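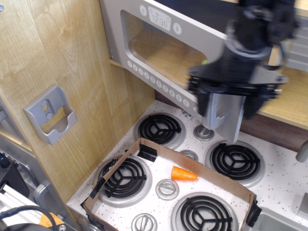 The clock man of Storby, on time and who keeps it

November 2018

Got there late. Of all the people to be late for. The shop is on the back side of the old Haldane building in Storby, down four steps, and the parking is terrible. He was eating a sandwich over the sink when I came in and waved me at a stool.

He has fixed clocks for most of his working life. Doesn't want his name used. "Everybody who needs me knows where I am," he said. "The rest will want me to look at grandpa's watch, and I don't do watches."

Wall clocks, mantel clocks, the tall ones. Tower clocks when somebody asks, which happens less every year. He was in between jobs the week I came by, just after the clocks went back, and that's his busy time on the phone. People move the hands the wrong way on an old striking clock and then it strikes seven at four o'clock and they panic.

"You don't push it backward," he said. "Stop it for an hour. Go have lunch. Start it again." He says this on the phone all week long, he told me, and then again to the same people the next fall.

How he got started

Not a family trade. His father drove a bread truck. At sixteen he took a summer job sweeping up at Haldane, back when they still put together clocks upstairs, and a foreman let him sit at the bench during breaks. "He gave me a box of parts and said it was a clock. It was two clocks. Took me til August to figure that out."

He stayed eleven years. Then the upstairs closed and he bought two of the benches and a lathe for 200 dollars and a promise to haul them off himself. The lathe is still in the shop. He put his hand on it while we talked, the way you would with a dog.

I asked what had been made up there that was any good. He got up, went in back, came out with a Kallier wall clock under his arm. Plain case, cream dial. Haldane built them under license, he said, for schools mostly. The dial has number 937 stamped on the back in tiny figures. "I might have done this one. Can't prove it. I like to think so."

Does it run? "Of course it runs." A little hurt, I think.

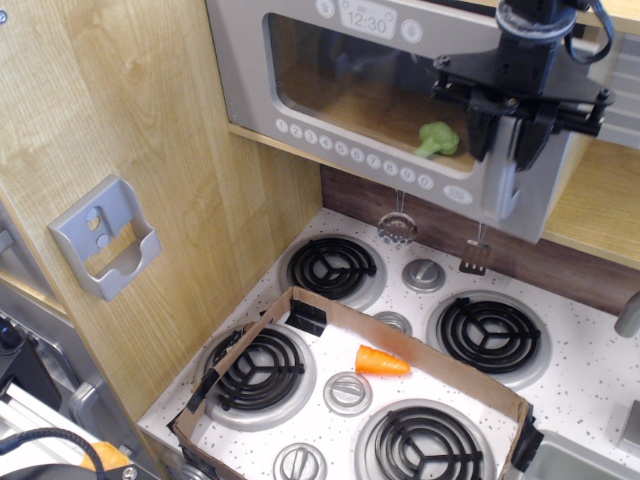

What goes wrong

Oil, for the most part. Too much of it, or the wrong kind. People spray things in there. He has had clocks come in full of cooking spray, sewing machine oil, once something that smelled like hair tonic. It loosens things up for a month and then it turns to glue, and every bit of dust in the house goes and lives in it.

"A clock should have a drop in each place. A drop off a pin. And then leave it alone for years."

The other thing is moving. Somebody inherits a tall clock, lays it flat in a van with the pendulum still on, and drives it 346 miles. He does not shout at them. He used to. Now he writes out a card by hand with what to take off and in what order, pendulum first, then the weights, and mails it to anyone who calls ahead. If they call ahead.

Prices I had to drag out of him. A cleaning and new bushings on a mantel clock can go to around 1000 dollars if it strikes and chimes both. He knows how that sounds. "I tell them the clock isn't worth it. I say, go buy a different one, you'll spend less. And they say no, fix this one." He shrugged. "So its not about the clock."

Bushings, for anyone who doesn't know (I didn't), are the little sleeves the pivots turn in. They wear into ovals. He showed me a plate with the holes gone long and I couldn't see it until he tipped it under the lamp. Then I couldn't stop seeing it.

The tower at Clavach

The job he likes to talk about. Clavach is the next town up the valley and its tower clock had been stopped for so long that people gave directions by it – turn left where it's twenty to six. He went up there one May with a flashlight and a bag of rags.

"Pigeons. I'll leave it at that."

It took him most of the summer. The going train was fine under the dirt. The strike side had a bent lever somebody had bent on purpose, he thinks a neighbor who wanted sleep. He straightened it. The first night it struck, there were three complaints before breakfast, and one lady who sent a pie. Now it strikes in the day and is silenced at ten, a deal that was worked out without him. He goes up to wind it when the regular winder is away. Seventy-one steps, according to the sign on the door.

I wanted to know if he felt anything standing up there behind the dial. Dumb question. He thought about it anyway. "Cold. And then the hand moves and you hear it, outside, through the glass. A kind of a clunk. I do like that."

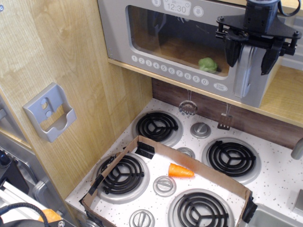
He doesn't own a phone that tells time, or says he doesn't, and he is not gloomy about the people who do. Let them. What bothers him is clocks that are there and don't go. Hotel lobbies, banks, the oven at his sister's that has blinked since the storm. Even a toy microwave gets a clock, I said, with 12:30 across the top of it for good, and he laughed at that and said well, that one's right twice a day and it never needs oil. Then he went off on store displays, how every clock in a catalog is set to ten past ten so the hands don't cover the maker's name, and how as a kid he thought ten past ten must be when all the clocks got made.

Apprentices? He had one, two years, good hands. Went into dental equipment. "Better pay, same tools." There's a high school kid who comes in after class now and takes apart alarm clocks. Puts most of them back. He won't call it an apprenticeship yet, says it scares them off.

I asked how many clocks in the shop were right. He looked around as if it had never come up. They were all going, all saying something slightly different, and at what my watch called four they started in, one from the back, then a couple by the door, then the Kallier not at all, as it doesn't strike.

"I set the one I'm working on," he said. "The others are just running."

The phone rang. He picked it up and listened a while. "No," he said. "Don't push it backward."

The shop is open mornings, and afternoons if the light's on. Cash or check. Bring the key and the pendulum, people forget the pendulum.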